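How to get a reluctant cat to the vet

Cats know. You can book the appointment in a whisper from the far end of the garden and there will still be no cat by the time you need one. What follows has worked on three of mine, including Konow, who once spent an entire June evening inside the lining of a sofa to avoid a booster.

Start a week before. Get the carrier out of the loft and leave it open in a room the cat already likes. Put an old jumper in it, preferably one you never want to wear again. Say nothing. Do not point at it.

Feed near the carrier for 2 days, then just inside the door, then at the back. If the cat stops eating, go back a step. Expect to feel foolish crawling about with a saucer.

By day five, try closing the door for the length of one treat. Open it before there are complaints. Next time, lift the carrier, walk 3 steps and put it down again.
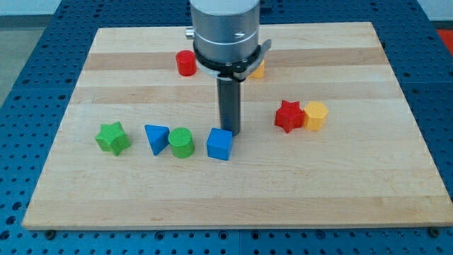 Graça Bastos wrote in to say that none of this helped until she switched to a carrier with a lid that lifts off. Her cat, Bang, would go in happily enough but refused to come out at the surgery, and the vet ended up examining him in the bottom half with a towel over his head. She says he has been almost civil ever since.

I'd second the top-opening sort. If yours has only a front door, check whether the upper half unclips, and practise at home, where fewer people are watching you fight a plastic catch.

On the day, shut the bedroom doors first. Ask your vet beforehand whether the cat should skip breakfast, as it depends on what is being done. Cover the carrier with a light towel, leaving air at the sides, and wedge it in the footwell behind the front seat — it slides less there than on the back seat.

At the surgery, keep the carrier off the floor and away from dogs. Ours in Gristdale will let you wait in the car if you ring from outside.

Once home, open the door and leave the room. You will be ignored until supper. Put the carrier back where it was, jumper and all, and don't wash the jumper.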